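Etstead fabric swap moves to the old shoe store, and you're invited

Well, we finally have a new address! The Etstead fabric swap, which I have been going to since back when it was four of us and a card table, is leaving the library basement and moving into the old shoe store on Preltton Street. The first swap there is this month, and I got to poke my head in the other night while Siamak Khosravi was putting up shelves (he let me hold the level, which was a mistake on his part).

If you never made it to the basement, the idea is simple. You bring fabric you're not going to use, you put it on the tables, and you take home fabric you're also probably not going to use but feel much better about. No money changes hands. Anything a yard or bigger is welcome, and the scraps go in the quilters' bin by the door. I have brought home the same brown corduroy twice now, so please, somebody else take it this time.

The new room is a lot bigger. We used to max out at 11 tables if the chairs went in the hallway, and Siamak thinks there's space for nearly double that, plus a cutting counter with real light over it. There are front windows too! I'll be able to tell navy from black before I get home.

Touran Bahrami is running the sign-in again. She told me the last swap brought in roughly 80 people, and the line for the stairs had gotten silly. "I spent half the night telling folks to hug the wall," she said. The new place is all one level, with a wide door in back, so strollers and walkers can come right in, and so can my neighbor with her rolling suitcase full of upholstery samples.

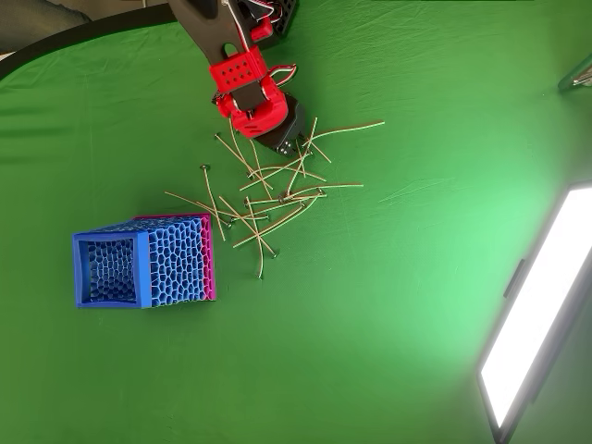
Green cloth, creases and all.

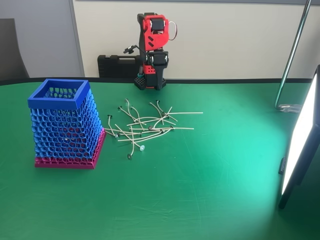
Page last changed: 2022-02-11

A few changes to know about before you load up the car. Drop-off is now at the back door off the alley, and please fold things and pin a note on with the yardage and the fiber if you know it. "Mystery blend" is fine, we've all got some. Patterns and buttons get their own table this time, and so does yarn, after what happened to Touran's good merino in the fall. Sewing machines are still a no, even the cute ones.

Parking is free in the Pladitell lot across the street after five. The bakery next door, Esfahani, is staying open late for us, and I've already been in to check on the pistachio cookies (they're very good, I had three). Just finish eating before you come in, okay? There was a jam incident with some linen once and I still think about it.

Kids under 12 get in the door first for ten minutes with a grown-up, to pick out something for a doll blanket or a cape or whatever they've got going. After that it's everybody.

Siamak could still use a hand carrying tables over from the library, and a pickup truck would be even better than a hand. Leave your name with Touran at the library front desk. I'll be the one by the remnants, not taking the corduroy.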